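Alojamiento barato y distancia a las pistas: lo que prometen los hoteles de carretera
Trabajo de fin de asignatura, Geografía del Turismo
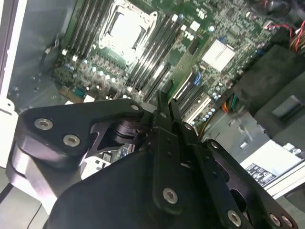
Piroska Szénási

El punto de partida fue una frase que aparece en casi todas las páginas de hoteles de carretera en invierno: "a pocos minutos de las pistas". Quise comprobar qué significa en el valle de Bristumow, donde hay una sola estación de esquí y bastantes establecimientos que viven de ella sin estar cerca de ella. Adelanto que salgo del trabajo con más dudas que al empezar.

1. Planteamiento

Elegí tres alojamientos: el hostal Orbán, en la entrada del pueblo; el motel Mitwood, junto a la carretera comarcal; y los apartamentos Rikesel, al otro lado del puerto. Los tres se anuncian como base para esquiar. Ninguno explica desde dónde mide la distancia, ni hasta dónde. Puede ser la taquilla, el aparcamiento inferior o el cartel de bienvenida del municipio, que queda bastante antes de la primera curva seria.

2. Método

Leí las páginas de los tres alojamientos y pasé un cuestionario a 80 huéspedes durante el mes de diciembre. Preguntaba cuánto habían tardado en llegar a la estación, si llevaban cadenas y si volverían a reservar en el mismo sitio. La muestra es pequeña y no es aleatoria: contestó quien estaba en el comedor a la hora del desayuno y tenía ganas. Quien salió a las seis para coger sitio en el aparcamiento no figura en estos datos, y sospecho que era el más enfadado.

3. Resultados

El Mitwood anuncia 10 minutos. Los huéspedes que salieron temprano se acercaron a esa cifra - los demás, ni de lejos. El tramo final del puerto lo decide todo, y ninguna de las tres páginas lo menciona. En Rikesel dan la distancia en línea recta, dato útil para las aves.

El hostal Orbán es el único con autobús propio. Lo presenta como gratuito, aunque la habitación sube de precio los días en que circula. Pregunté por esta coincidencia en recepción y me remitieron a la temporada alta. Puede que sea así; con lo que tengo no puedo demostrar lo contrario.

Sobre la intención de volver, las respuestas fueron mejores de lo que esperaba. No me las creo del todo. El cuestionario se entregaba delante del personal, y una pregunta hecha a dos metros de quien te sirve el café no es muy neutral.

4. Límites

No he medido el precio total del viaje. Alguien que ahorra en la habitación y gasta en gasolina y cadenas quizá no ahorra nada, pero para saberlo harían falta los recibos y solo conseguí unos pocos, incompletos. Tampoco tuve en cuenta la nieve de cada jornada. La estación publica sus partes, pero los redacta la misma oficina que vende los forfaits.

5. Valoración

La distancia publicada sirve para ordenar los hoteles en un buscador y para poco más. Propongo que se indique el tiempo de viaje a primera hora y a media mañana, con el punto de llegada escrito. Dudo que algún establecimiento lo haga por iniciativa propia. Si se repite el estudio, los cuestionarios deberían recogerse en la estación y no en el hotel.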